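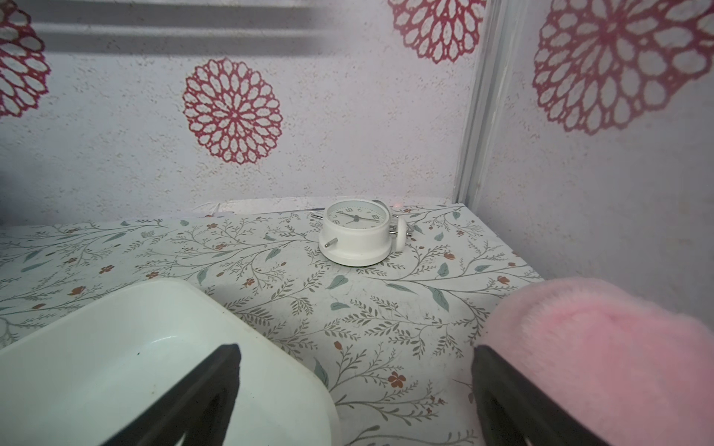 Bellamy corner, hardware and covering

Apr 14, 2020. Notebook page 134, continued from the page with the glue tests.

We use cookies to remember your settings on the Drandon workshop pages. Accept / Manage preferences

The work of today was the small hardware. It was on my list since November and I was always finding something else to do first. The order sheet 1852 from Grosier is still in the folder, but what we have in the corner does not agree with this sheet any more, so I worked from the pieces themselves and put the sheet away.

First the clock. I want to keep it in the corner, near the back edge, where it can be read while one is sorting. It is a bit tipped backwards, the face looks up more than it should. I can live with this. The numerals are thin and black and good to read from a normal distance. I set the alarm for the tea break so that I would stop in time, and I stopped late all the same, my own fault. If somebody moves the clock, please lift it by the body and do not pull on the small metal parts which stand out at the sides and behind. I don't know where we would get spare parts for it.

The cable behind the table on the clock side is still lying loose in the gap. I did not touch it. To do: one adhesive clip, perhaps two, and then push the loop down so it does not come up again when we wipe.

Then the tray. I use the white plastic one with the round corners, the same as for the glue tests, washed. It is good for screws because one can sweep them together with one finger along the wall, and they do not stay in the corners as they do in the old tin. The bottom is light, so one sees small dark dirt immediately. I shook it out over the bin before starting, but some specks always come back with the next handful of metal.

My order of work, to be repeated the next time:

1. Everything into the tray, without looking what it is.
2. Wipe the covering with a cloth which is only a little damp.
3. Take out the bolts with a square nut on them. They go by themselves and they stay together with their nut.
4. Screws with cross slot to the left, anything else to the right.
5. Loose nuts at the end, when there is nothing else left which can hide them.

The doll crib I left in its place at the back on the left, with the fluffy blanket in it. The blanket is hanging over the rail again. For the sorting it does not disturb, but it takes up dust and also small metal shavings, and I would like to wash it before the crib goes anywhere. The slats are fine. I want to check the joints of the light blue posts with the square before I tighten anything there, and for this I need first to know which screws we have in the right length. This is the true reason why the hardware came first today.

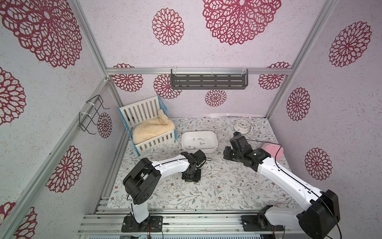

Verna Ostrowski wrote in the margin that she would take the crib out of the corner completely while we sort, and put it on the shelf with the finished pieces, because one day a nut will fall between the slats and go into the blanket and then we will look for it a whole afternoon. She also asked why we don't buy a new bag from Kilent and forget the old pieces.

To the first point: yes, she is right, and I will move it before the next sorting. To the second point: I looked in their list, the bag no. 992 is nearest to what we need, but it is sold with hexagonal nuts only. I prefer the square ones for the crib. They do not turn in the slot of the wood when one tightens from the other side, and with the hexagonal ones I had always to hold with the thin pliers, and the pliers leave marks on the paint.

So the old pieces stay. I laid a few of them on the covering, outside the tray, to compare them side by side. On the light print one can see the thread quite well, much better than inside the plastic. Against this, the grey stems of the pattern are of nearly the same colour as the metal and a nut which lies across a stem is easy to overlook – I lost one in this way for some minutes and it was in front of me.

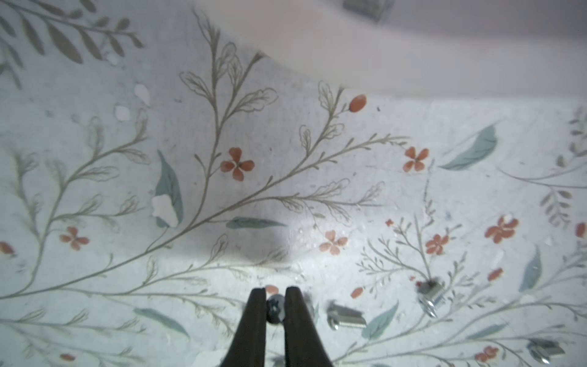 Cross-slot screw, and bolts with their square nuts, on the printed covering.

The comparison in short. The threads of the pieces I tried by hand run well. I tried each nut to the end and back. One was stiff at the start, it needed a drop of oil, and after the drop it went. I found no bent shank among the ones I tried, but I have not tried all of them and I don't want to write more than I know.

For the measuring I used the plastic gauge and not the steel one. The steel one is with Corinne Holloway and I would like to repeat the longer pieces when it comes back. With the plastic gauge I have a doubt of about five tenths, and for the crib posts this is too much.

Now the covering itself, it should be written down somewhere. In the middle of the corner it is worn. The print has come off in many small patches and the white underneath is showing, and there are some thin scratches and grey smudges between. The smudges went only partly with the damp cloth. I tried also the white eraser on a small place near the edge and it took away more flower than dirt, so please don't use it.
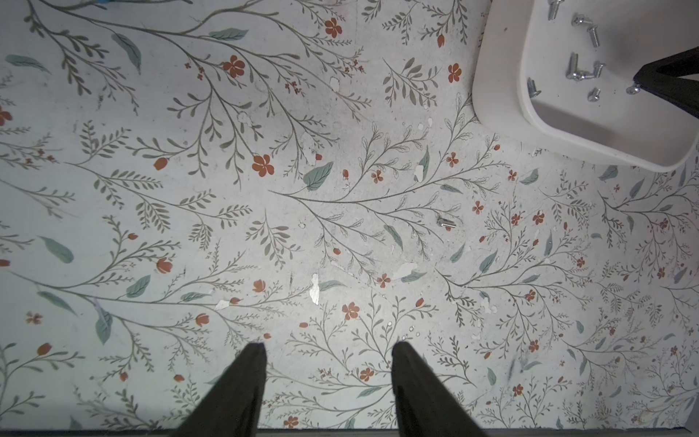 I would not replace the covering before the crib is done. When it is replaced, I would ask for a print with less in it, or for a plain one in a light colour, and I would put a thin mat over the place where metal is laid down. The walls with the big crimson flowers can stay as they are, they get no wear and they are cheerful.

Still open:

- clip for the white cable
- wash the blanket, mild soap, dry it flat
- crib to the shelf (see the remark of Verna)
- steel gauge back from Corinne, measure the longer bolts again
- ask Grosier if they still have square nuts in small bags, and what is the smallest order
- go over the covering once more with the hand along the surface before closing, single screws like to stay behind there

The oil is back in the cupboard, second shelf, on the right side.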